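The last bus up to Gastberg leaves the valley in the middle of the afternoon, and if you miss it you walk. We missed it. I'd like to blame Rhea Macaraeg, who wanted one more plum dumpling at the station, but I was eating them too, and I'd have fought anyone who tried to hurry us.

So we walked, and I have never been so glad to miss anything! The old mule track starts behind the sawmill and climbs through beech woods for the first hour, with the stream clattering along on your left the whole way. In September the leaves are just starting to go at the tips. You come out of the trees all at once into a big tilted meadow, and there's the village at the top of it, with the slate roofs bunched up under the cliff and the church a little apart from everything, like it got there late.

Gastberg has 13 houses that take guests. Ours was the Kwon, a tall, narrow place with green shutters and a staircase that complains at every step. Seul-gi Shim has run it for nine years, and she opened the door before we'd found the bell. Boots off, soup on the table, and a map spread out between the bowls before we had even said our names.
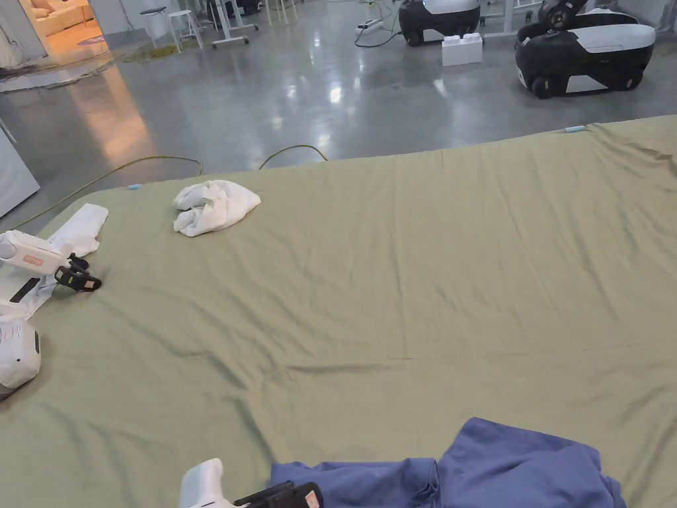
The map was for the Wetitz. Everybody who comes up here comes for the Wetitz, a gray hump of a mountain that looks like nothing much from the village and gets better with every step you take toward it. The summit stands at 2232 meters. Seul-gi drew our route in pencil, with a star at the spring where we should fill our bottles and a very firm cross over the gully on the north side. "Pretty, and full of falling stones," she said. We left the gully alone.

We set off at six with bread, hard cheese and a bag of walnuts. The first stretch follows a cattle path, easy on the legs, and the bells go on below you long after the cows have dropped out of sight. Then comes the spring, so cold it made my teeth ring, and after that the path quits being polite. It goes straight up a rib of rock and turf, with a chain bolted on at two short steps. Neither is hard in dry weather. Rhea, who does not love heights, sang the whole way up the second one.

And then the lake! I'd read about it, I'd seen it on postcards in the village shop, and I still stood there with my mouth open. The Stimo lies in a bowl just under the summit ridge, almost perfectly round, and so clear that you see every boulder on the bottom until the floor drops off and the whole thing turns ink blue. Dong-hyun Oh was already there, a retired schoolteacher from Busan we'd met over supper, sitting on a flat rock with his trousers rolled up and his feet in the water. He had been coming to the Stimo every other year and said he had yet to swim in it for longer than a minute.

I lasted twenty seconds. I screamed for most of them.

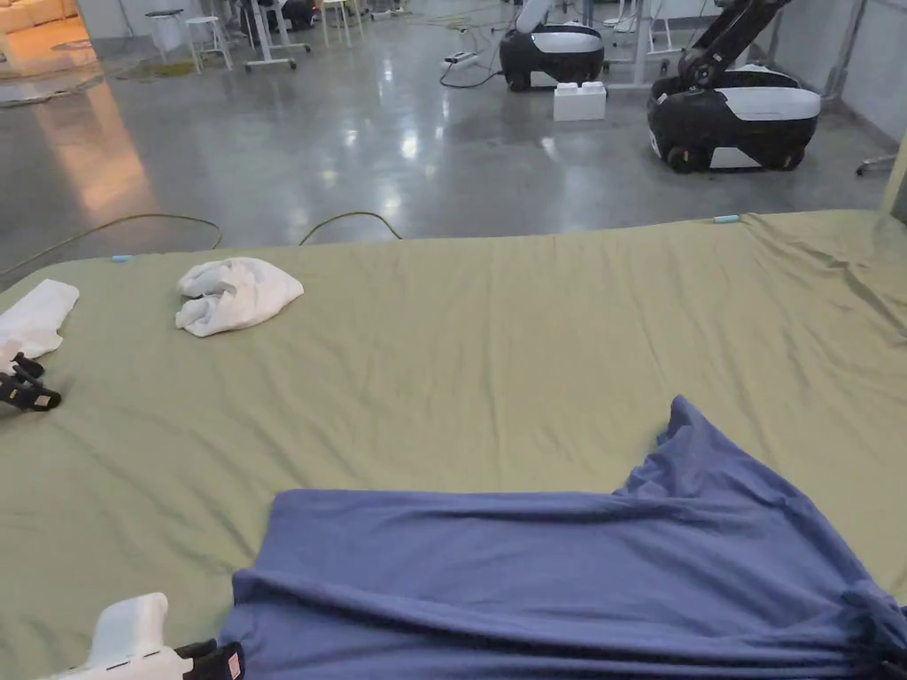 From the lake it's another forty minutes to the top, over blocks big enough that you use your hands. The view goes on and on: ridge behind ridge to the south, the valley with its toy railroad, a smudge of plain beyond. We ate the walnuts and watched two choughs play in the updraft, tumbling and catching themselves right at eye level. I could have stayed until dark.

We came down by the western shoulder, a longer way but kinder on the knees, and full of late bilberries. My hands were purple by the time we reached the first barn. Give yourself nine hours for the full loop if you swim, eat and dawdle as much as we did, and carry more water than you think you need, as there's nothing to drink on the western side.

Supper at the Kwon was barley and smoked trout, then a pear cake that Rhea still brings up in conversation. The guest houses close when the snow comes, and the bus stops running a little before that. The mule track is open as long as you can find it.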